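Durkora

A collection of family conversations about raising children, with notes

Hello, and thank you for opening the readme before the folders. I know most people do it the other way around (I do too), but a few things in this collection will make a great deal more sense if you read this page first, so please pour yourself something and stay a while.

What this is

Durkora is a set of recorded and written-out conversations with parents, grandparents and the occasional aunt, all from Thai families who moved to Gustmont as adults and are now bringing up children there. The talks are about everyday upbringing: who puts the baby to sleep, who decides when a child may walk to school alone, what gets said at the dinner table and in which language, and what happens when a grandmother on a video call has a different opinion from everyone in the room. It often happens that she does.

There are 300 conversations in the collection. Each one has a transcript in Thai or English (sometimes both, because people switch in the middle of a thought), a short summary in English, and a sheet of notes written by the person who did the interview.

How it came about

I am Paweena Mahawong, and I started this while working for Itik, a small family support office in Gustmont. We were running evening classes for new parents, and I kept hearing the same thing during the tea break. The handouts we gave out assumed a mother, a father and a child in a house by themselves. Half the people in my class had a grandmother in the next bedroom who did most of the bathing and feeding, and who had firm views on cold drinks. The handouts had no place for her at all. I began writing down what people told me, with their permission, and after a while the notebook was more useful to me than the handouts were.

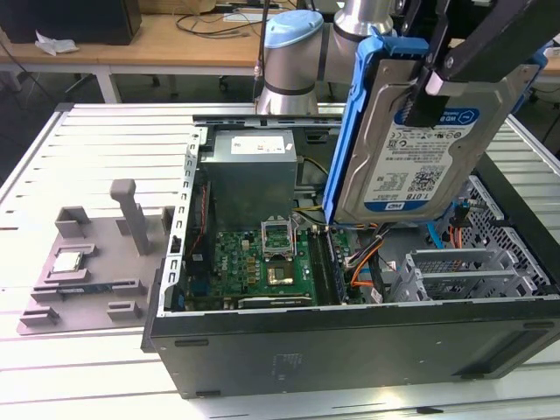 The interviews were done at kitchen tables wherever we could manage it. We tried an office room at first and found that grandparents in particular became very formal there, and answered as though they were filling out a form. At home, with rice on the stove and a child under the table, they talked the way they talk. You will hear a lot of pots and television in the background as a result, and I wouldn't trade it for a quiet room.

What is in the folders

talks
The transcripts, one file for each conversation. Speakers are marked by their role in the family (mother, father, grandmother on the father's side, and so on). No real names of family members are kept anywhere.

summaries
One page in English for each talk. These were written for people who don't read Thai, and they are only summaries. If you plan to quote a family, please go back to the transcript and quote that.

notes
The interviewer's own sheet: who else was in the room, who left early, where the talk was interrupted. Some are long and some are two lines. I would gently suggest you read them, as a grandmother's answer about discipline can sound quite different once you know her daughter-in-law was sitting beside her.

topics
A plain table listing which subjects come up in which talk. There are 6 main subjects: sleep, food, school, manners, language at home, and care by grandparents.

Words we left in Thai

A few words stay as they are in the English summaries. Kreng jai is the big one. It is that reluctance to trouble another person or to put them in an awkward spot, and parents bring it up constantly, both as something they want to pass on and as something they worry will hold a child back in an American classroom. I tried translating it as "consideration" in the early summaries and a father told me, very politely, that I had taken all the weight out of it. He was right. The early summaries have since been corrected.

The words for grandparents also stay, because Thai has separate ones for the mother's parents and the father's parents, and the families care very much which side is being talked about.

The Sitthichai talks

Inside the talks folder you'll see a smaller group labeled Sitthichai. That is the name of the weekend language school where those families were met, and it has nothing to do with any one person. The parents in this group chose to send their children to Thai lessons, so naturally they have more to say about language at home than the rest. Please don't mix them in with the others if language is your question — or at least say clearly that you did.
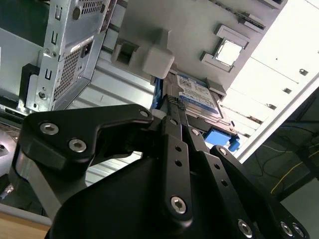 Ages also need a word. We recorded a child's age in whole years, counted the way the parent counted it. For children under 2 we wrote the age in months, because a great deal changes between one month and the next at that stage, as anyone who has been awake for it will remember. Where a family had several children and the talk wandered between them, the transcript says which child is meant only if the speaker made it clear. We did not guess.

Where it falls short

Fathers are here less often than mothers, and grandfathers less often still. Many evening talks began with a father in the room and went on without him once the younger children needed putting to bed (which I suppose tells you something, though I'd be careful about what). The families all lived in or near one town, and nearly all of them came to us through a class, a school or a friend. Please don't use the collection to say what Thai parents in general do or believe. It can tell you what these parents said, on the evening we asked.

There were 4 interviewers, myself included, and we do not all ask questions alike. I interrupt more than I should. The interviewer is given as a letter at the top of every notes sheet, so you can check for yourself.

Using it

You may use the collection for teaching, for study and for writing materials for parents. You may not try to work out who a family is, and you may not sell the transcripts. If a family asks us to take their talk out, we take it out and send word to everyone who has a copy, so please keep your contact details current with us and delete the file when you get that note.

Corrections are very welcome, especially to the English. Write to me at the Itik office, or telephone on a Tuesday, when I am at my desk until the evening class begins.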